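How do I split one coding lesson across mixed ages?

Posted in Teaching & Clubs, October 28, 2021

flendstead_lib
I run a free coding club at the Flendstead branch library, one hour a week after school. In November we are opening it up to grades 3 through 8 in the same room. Up to now it has been grades 5 and 6 only, and everybody did the same block puzzle at the same time.

I have 12 laptops, one projector and myself. Some of the older kids have already done a bit of Python at school. Some of the younger ones still hunt for the letters on the keyboard. Do I run two separate lessons, or one lesson with harder and easier versions? I don't have money for a paid curriculum. The budget for the whole year is $300 and half of that is already spent on mice and headphones.

3 replies

Guido Vitale
I taught a mixed group for four years and I would not run two lessons alone. You end up talking to one half while the other half waits. Pick one project that everyone makes and let the tool change with the age.

A guessing game works well. The computer picks a number and the player gets "higher" or "lower" until they find it. Grades 3 and 4 can build that in blocks from a half-finished file. Grades 5 and 6 can build it in blocks from nothing. The ones who know some Python can type it, and when they finish you ask them to count the guesses and save the best score.

Plan for the hour:
First 10 minutes, play the game on the projector and ask how the computer knows what to say. Take answers from the younger kids first.
Next 35 minutes, build.
Last 15 minutes, everybody moves one seat over and plays somebody else's game.

Don't skip the last part even if they complain they aren't done. Make the half-finished files the night before and put them on each laptop's desktop. If they have to download anything you lose ten minutes to passwords.

With 12 laptops I would pair them up, but pair within two grades of each other. A grade 8 paired with a grade 3 will take over the keyboard. Have them switch who types every five minutes and use a kitchen timer for it.

kanaujia
just use one of the free sites and let them go at their own speed, they all have levels. thats what we did and it was fine

Sokis
I agree with Guido about one project, but I would start with something off the computer the first week. You will have new kids who don't know each other, and you won't know yet who can do what. 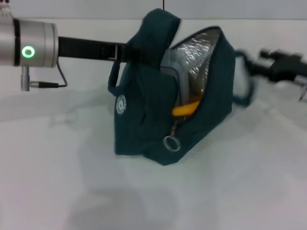
I use a sandwich exercise. Each kid writes the steps for making a peanut butter sandwich, and then I follow the steps exactly as written. If the paper says "put the peanut butter on the bread," I set the closed jar on top of the loaf. They laugh, then they go back and fix the steps. It takes 20 minutes, and after that I can use the words "instruction" and "bug" for the rest of the term. Check for nut allergies and use jam if you need to.

The level-based sites are OK as a filler for kids who finish early. I wouldn't build the club on them. The fast readers get to the end in two weeks and the slow readers get stuck on the written directions, even when they understand the logic fine.

One more thing on the keyboard problem. Print a sheet with the six or seven symbols your Python kids will need (quotes, colon, equals, parentheses and so on) and where they are on your laptops. Ours had two different layouts and I answered the same question all afternoon until I taped a sheet to each table.

flendstead_lib
Thanks, all. I'll do the sandwich one first and the guessing game in week two. Guido, do you still have the half-finished block file anywhere?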